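**Notes for my talk, Lulen meeting room, 27/05/2023**

(Speak slowly. Water is on the left.)

Good morning, and thank you for the invitation. I work at Idel, in the returns hall. We open parcels that customers send back, we look at what is inside, and we sort it. I am not an engineer. I will speak about the work, and the engineers can correct me later.

*Slide: before*

Until last October every item went through our hands. One person opened, checked and sorted. The good side was that you knew your own table. The bad side was the wrists. Many of us wore a bandage by the end of the week.

*Slide: Senmont line*

Then the Senmont line came. It has 5 stations, and in 2 of them the picking is done by an arm. Boxes and cans it took very well from the first month. Soft things were more difficult. (Pause. Ask who has folded a plastic bag with one hand.)

So part of our job changed. Now we also show the movements, with a gripper that we hold in the hand, and the arm learns from it. For this we prepare a table with mixed things: toys, packets, tissues, a can. We lay them close together, the way they come out of a parcel. 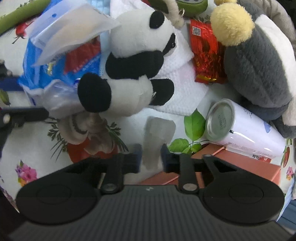 I want to say something about the pay, as this was the first question in our hall. In the beginning, showing was paid the same as sorting. We said it is a different skill. You must move calmly and with attention, and after two hours you are more tired in the head than in the arms. The company agreed to a small addition. It took a long time, and I think the talk should have come before the machines.

What is better: fewer sore wrists, and we can change stations after every break.

What is worse: it is quieter. Before, we talked across the tables. Now the stations are far from each other, and new colleagues learn names slowly.

*Last slide: what we ask*

- Tell people early which tasks will move.
- Let the sorters choose the items for practice.
- Keep one common table for the breaks.

(Questions. If they ask about next year, say that I do not know.)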